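第六讲 双臂小台架的搭建与走线（共享工坊课讲义）

课程：家庭与共享工坊里的机器人制作
工坊：Barkcombe 共享工坊
本讲用时：上午讲解，下午动手

一、开讲之前的几句话

各位同学好，前五讲我们一直在桌面上打转，讲舵机、讲关节电机、讲总线、讲怎么给每个关节编号，可能有同学已经等得有点着急了，心想什么时候才能看到两条手臂真正伸出去干点活。今天就到这一步了。这一讲我会讲得慢一些，也会啰嗦一些，因为我自己当年在家里搭第一套双臂的时候，大部分时间都没有花在算法上，而是花在找一根松掉的线、重打一只裂掉的夹爪、或者趴在地上看底座螺丝到底有没有拧紧。这些事情书里写得少，可是你们回家以后碰到的恰恰就是这些，所以我想趁大家都在，一样一样说清楚。

我们这套教学用的手臂，在工坊里管它叫 Flasier，是历届学员一点点改出来的，图纸放在工坊的共享盘里，大家可以随便拿去改。控制程序用的是我们自己写的一个小工具，叫 Conis，第四讲已经装过了。没有装好的同学请在休息时间找助教，千万不要等到下午接上电才发现电脑里没有。

二、先想清楚它要站在哪里

很多人拿到零件第一件事就是装，我很理解，拆箱子的快乐谁也挡不住。不过我还是要劝大家先想一想：这两条手臂最后要站在哪里？是书桌、工作台，还是厨房台面旁边？

书桌的好处是高度合适，坏处是桌面薄，手臂一甩整张桌子都跟着晃，显示器也跟着晃，看久了人都会晕。工作台稳当，但东西太多，钳子、焊锡、半杯茶，样样都可能被扫到地上。厨房台面呢，又稳又高，而且本来就有盘子、水槽这些现成的练习对象，我个人很喜欢，只是有水，这个后面要专门讲。

不管选哪里，底座的位置请先用纸胶带在地面或者台面上贴出来，人站到旁边，把自己的两只手当成机械臂，往前伸一伸，往左右够一够。觉得别扭的地方，手臂多半也会别扭。我见过有同学把两个底座放得太近，结果两只肘部一弯就互相打架，最后只好全部拆下来重装，一个下午就这么过去了。

两个底座之间的距离，我们工坊的图纸上留了可调的长孔，先放到最宽，再慢慢往里收。收的时候一次只收一点，每收一次就让两条手臂各走一遍慢速的画圈动作，听听有没有碰撞声，看看线有没有被夹到。

三、机械部分

1. 底部关节

最下面这个关节承受的力最大，所有的重量和所有的晃动最后都落在它身上。螺丝请按对角线的顺序拧，先全部带上，再逐个拧紧，不要一颗拧到死再去拧下一颗。拧完以后用油漆笔在螺丝头和壳体之间画一道线，下次检查的时候，线错开了就说明螺丝松了，一眼就看得出来，比拿扳手一颗颗去试要省事得多。

2. 中间各段

中间各段装起来很顺手，所以也最容易粗心。请特别注意关节的零位。每一段装上去之前，先在 Conis 里把对应的关节转到零位，再把壳体对上去。顺序反了也能装上，看起来也一模一样，可是一通电，它就会往你想不到的方向转过去。去年春天我们就有一条手臂这样打到了台灯，灯罩现在还挂在工坊的墙上给大家提个醒，下课可以去看看。

3. 夹爪

夹爪是自己打印的，上届同学用的是 Mizuno 这一版图纸，开口比较宽，夹盘子边、夹杯沿都还合适。打印的时候请把受力的方向和层的方向错开，也就是说，让夹爪躺着打，别图省支撑让它站着打。站着打出来的夹爪样子很漂亮，夹两次就从根部裂开了。

颜色我建议用浅色，尤其是白色。浅色的零件上有裂纹、有油污、有磨损都容易发现。夹爪的内侧可以贴一小条防滑垫，贴之前用酒精擦一下，不然过不了几天就会卷边。每人请至少多打一对备用，打印一对按默认参数要 284 分钟，等坏了再去打，那天的练习基本就泡汤了。

四、走线

这一节我要多讲一会儿。如果问我这门课里哪一节最值得抄在本子上，我会说是走线。

先讲留余量。手臂上的线不能绷着走。每经过一个会弯的关节，都要给它留一段松松的弧，弧的大小这样来定：把这个关节慢慢推到行程的两头，线在最远的那一头还能用手指轻轻挑起来，就差不多了。留得太少会把插头拽出来，留得太多又会垂下去勾住东西，水龙头、抽屉拉手、锅把，都是勾线的高手。

再讲固定。扎带只扎在不动的那一段壳体上，绝对不要跨着关节扎。扎带也不要拉到最紧，线皮被勒出印子就说明过头了。我更喜欢用魔术贴的绑带，贵一点点，但是改起来方便，而这套东西你一定会改很多次的，请相信我！

夹爪的线请从外侧走，从顶上绕一个弧再顺着手臂往下。内侧看起来更整洁，可是两只手一合拢，内侧的线就夹在中间了。

然后是电源。两条手臂各用各的电源适配器，插排放在台面靠后的位置，每个适配器上贴好标签，写清楚是左臂还是右臂。标签这件事听起来很小，可是真正出状况的时候，人是慌的，手是抖的，你需要一眼就知道该拔哪一个。插排最好选每一路都带独立开关的，这样可以单独断一条手臂的电。

靠近水槽做练习的同学请再听我啰嗦几句。水龙头的总阀在练习前关掉，水槽擦干，台面擦干，盘子也擦干了再放进去。插排和水槽之间的距离越远越好，能分在台面两头就分在两头。所有往下垂的线，都让它先往下坠一个弯再往上进插头，万一有水顺着线流，也会从弯的最低处滴下去，流不到插头里。插座回路要有漏电保护，回家以后请先按一下保护器上的试验按钮，看它会不会跳。

五、第一次通电

请按下面的顺序来，哪怕你觉得自己已经很熟了。

先清场。手臂够得到的范围里，除了练习用的东西，什么都别放。然后把急停放在手边，放在不用看也能摸到的地方。左臂先通电，右臂先不动。在 Conis 里逐个读取关节，读得到编号，读得到温度，读得到角度，才算过关。左臂全部读完，断电，再换右臂做一遍。两边都没有问题，才可以一起上电。

速度上限请先设成 8，单位就用软件里默认的百分比。这个速度慢得让人想打瞌睡，可是慢有慢的好处，它往不该去的地方走的时候，你来得及伸手去按急停。等到画圈、伸缩、开合夹爪都走顺了，再一点一点往上加。这门课里谁也不要加到 100，我知道总有人想试，请忍一忍，回家也请忍一忍。

六、练习：盘子

下午的动手练习用盘子来做。为什么选盘子呢，因为盘子够轻，边够薄，摔了也不太心疼（请务必用塑料的），而且它平放的时候其实很不好夹，能把盘子夹好，别的东西就容易多了。

练习分两步走。第一步，盘子靠在台面上，夹爪从侧面接近，夹住边，抬高一点点，停住，再放回去。第二步，盘子放进水槽，夹爪要越过水槽的边沿伸下去。第二步难在哪里呢，难在手臂往下探的时候，肘部会抬高，线也会跟着被带起来，这时候前面走线留的那个弧够不够，马上就见分晓。请在第一次下探的时候只走一半的深度，停下来看看线，再继续。

左右手可以各做各的，先不急着配合。等到两边都稳定了，再试着让一只手扶、一只手取。

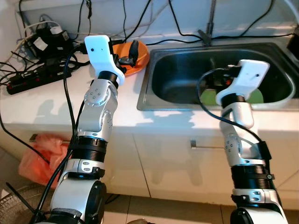 图 6-1 厨房台面旁的双臂台架：右臂夹爪伸入水槽，夹爪线沿手臂绕弧下行。

对照着图 6-1，请大家想想自己的台架打算怎么摆。右边那条手臂从夹爪顶上绕下来的黑线，弧线越过了水槽边，这就是我在第四节里反复讲的那一段，同学们回去可以照着自己的台面算一算，够不够长，会不会碰到水。另外也请留意墙上那一大把垂下来的线。线一多，就很容易缠在一起，理线这件事最好每次收工顺手做掉，攒到最后再理，真的会理到天黑。

还有光线。靠窗的台面有太阳的时候，手臂的影子会落在台面和柜门上，人眼看着没什么，要是你打算以后加上相机做识别，亮斑和影子都会来捣乱。可以拉一层薄窗帘，或者固定在每天同一个时段练习。我自己习惯在下午四点以后做，那时候我家厨房的光最柔和。

七、常见的毛病

通电后某个关节读不到。先查插头，再查插头，第三次还是查插头。都插紧了还读不到，就看编号有没有重复，两个关节用了同一个编号，是会互相抢着说话的。

手臂停住以后微微发抖。多半是增益设高了，也可能是底座没有固定牢。先用手扶住底座试试，扶住就不抖，那就去拧螺丝，不用改参数。

夹爪合拢以后夹不住。看看防滑垫有没有卷边，再看两片夹爪是不是对齐。对不齐的时候别硬掰，松开根部的螺丝重新装一次。

关节发烫。停下来，断电，让它歇着。长时间举着东西不动，其实比来回运动更费力，这和人举着一桶水站着是一个道理。

动作录下来再放，位置对不上。检查底座有没有挪动过，纸胶带的用处这时候就显出来了。我们工坊的主机里现在存了 2,474 段练习动作，其中有一批就是因为底座挪过又没有记下来，只能白白放着，想起来很可惜。

八、收工与作业

收工的时候请让手臂先回到休息姿势，再断电。直接断电的话，手臂会一下子软下来，砸到台面上，夹爪首当其冲。断电以后把插排的开关全部关掉，盘子收好，台面擦一遍，油漆笔画的线看一遍。

作业有两项。第一，画出你自己家里准备放台架的那块地方，标出插座、水源、窗户和两个底座的位置，尺寸要用尺子量过，手绘就可以，不用画得漂亮。第二，写一张属于你自己的通电检查单，贴在插排旁边看得见的地方，下一讲带一份抄写的来，我们互相交换着看。

下一讲讲双手配合，要用到备用夹爪，请记得打印好带来。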